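Burham's repair and wash house opens its doors for good

August 2, 2018
By Tímea Bozsik

Burham has its wash house back! After 22 months of fund-raising, painting and a long argument over drains, the old bakery on Jedeck Street opened last week as a shared laundry and mending room, and by the middle of the first morning there was a queue out to the pavement.

The idea is simple enough. You bring your washing, you pay a small amount for the machine, and while it goes round you can sit at the long table by the window and sew a button back on, or get somebody who is better at it to show you how. There are needles, thread in most colours (brown had run out by lunchtime on the first day) and two sewing machines that were given by a retired tailor in Grimmont.

Vichien Thongsuk, who lives above the shoe shop opposite, first suggested it when the last launderette in town closed. He had been taking his sheets to Grimmont on the bus, a 30 minute ride each way, and kept meeting neighbours doing the same thing. "We were all sat there with our bags on our knees," he told me. "I thought, we could be doing this at home and having a cup of tea."

A letter went round, then a petition with 212 names on it, and in December the council agreed to let the bakery at a low rent for the first years. The builders, Vincze of Grimmont, kept the old tiled floor and the bread oven door, which has been cleaned up and hung on the back wall. It looks wonderful.

Upstairs is a small room for classes, and I went along to the first one, on looking after cloths and towels. I expected to be bored and came home with two pages of notes. Did you know that fabric softener is the worst thing you can put on a microfiber cloth? It coats the fibres and they stop picking things up. They want a cool or warm wash, a little detergent, and no cotton in the same load, or they come out covered in fluff. I have been doing it wrong for years. 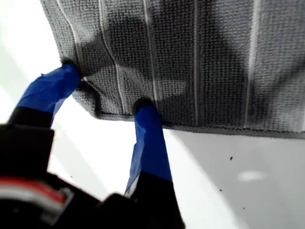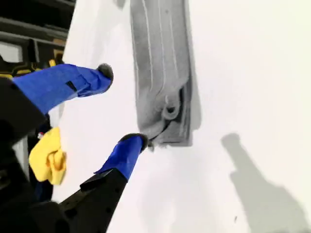
Classes through the summer

The class was full, so it will be run again before the schools go back. After that comes darning, which already has a waiting list, and then a session on getting stains out, where people are invited to bring the thing they have given up on. Mine will be a tablecloth that met a bottle of blackcurrant cordial two summers ago. I am hopeful!

There is also talk of a children's morning, with felt and big blunt needles, and of an evening for people who have inherited a sewing machine and are afraid of it. Anyone who would like to teach something is asked to leave a note at the counter with a telephone number. You don't need a certificate, only patience and a clear voice – the dryers are not quiet.

Opening hours

The machines can be used from eight in the morning until seven in the evening, with the last wash at half past five. The mending table is open whenever the building is, and is free. Large duvets are best brought early, as only the big machine at the far end will take them. Please don't leave washing overnight, and please bring your own bags. The first week's lost property already includes a very nice pillowcase with a blue border and a single hiking sock.

Parking on Jedeck Street is as bad as ever, but the yard behind the bakery can be used for loading, and there is a ramp on that side for prams and wheelchairs. The bus from the station stops at the corner.

I asked Vichien what he had washed first. Sheets, he said, and then he went back the next day with the curtains, which had not been down since he moved in. They turned out to be yellow. He is very pleased with them, and has hung them back up in the front window where the whole street can have a look.

Still wanted for the mending room: brown thread, a full-length mirror, zips of any length, and an ironing board that stays up.

Contact the news desk | © 2018 Burham local news | Back to top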